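Is a dedicated tea shelf worth it in a small kitchen?
Codimell Home Boards > Kitchens > Storage
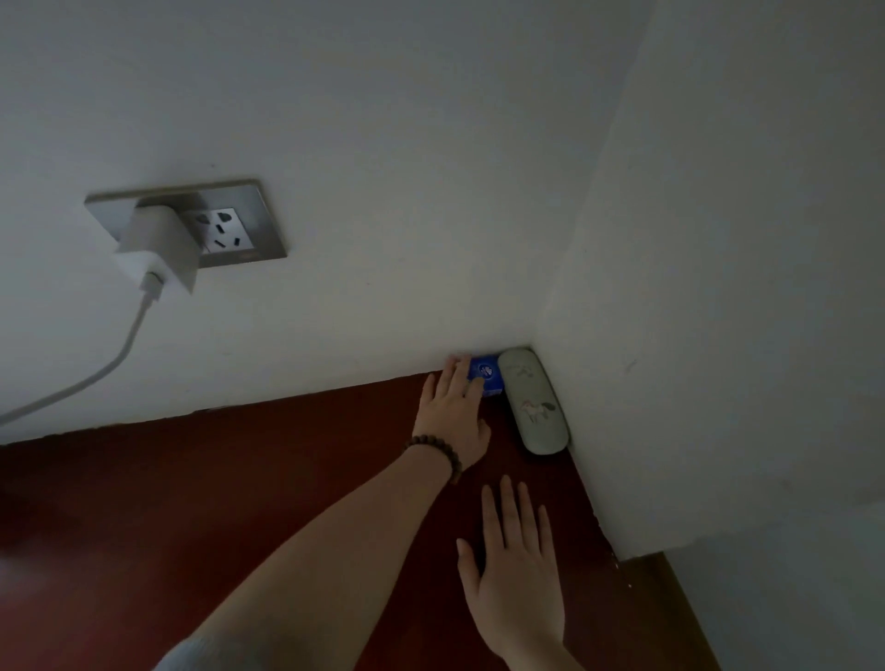
Post 1 - kettlewidow
We moved into a one-bedroom in Duddale in September and the kitchen has 17 inches of counter. I drink a lot of tea. My other half says it should live in a cabinet "like food." I say tea in a cabinet gets forgotten and turns into hay. Who's right, and please let it be me.

Post 2 - mossgate66
Your other half. Light and heat ruin tea, and so does sitting over a kettle. Closed cabinet, closed tin.

Post 3 - brisket_dept
Depends how fast you go through it. A box of bags lasts me 15 days and I defy it to go stale in that time. Mine sits in the corner by the wall where I can reach it half asleep.

Post 4 - mossgate66
Bags are already stale when you buy them, so sure.

Post 5 - brisket_dept
And there he is.

Post 6 - lowtidelinda
I bought the Tunemeo wall rack for this. Holds plenty, looks nice, and the screws they give you would not hold up a greeting card. Use your own anchors if you rent from someone forgiving. Uddin makes a freestanding one that's uglier and has never fallen on me.

Post 7 - kettlewidow
Ugly and stable describes most of what I own. How deep is the Uddin?

Post 8 - lowtidelinda
Deep enough for a box turned sideways, a bit short for the big tins. I'd measure yours first.

Post 9 - papercrane264
Going against everyone: own less tea. I got down to two kinds and the storage problem went away. So did my sister-in-law's opinions about my counter.

Post 10 - kettlewidow
Two kinds! I have two kinds of peppermint.

Post 11 - mossgate66
In a closed tin, I hope.

Post 12 - kettlewidow
In a shoebox. Ordering the Uddin on Tuesday, will report back on the big tins.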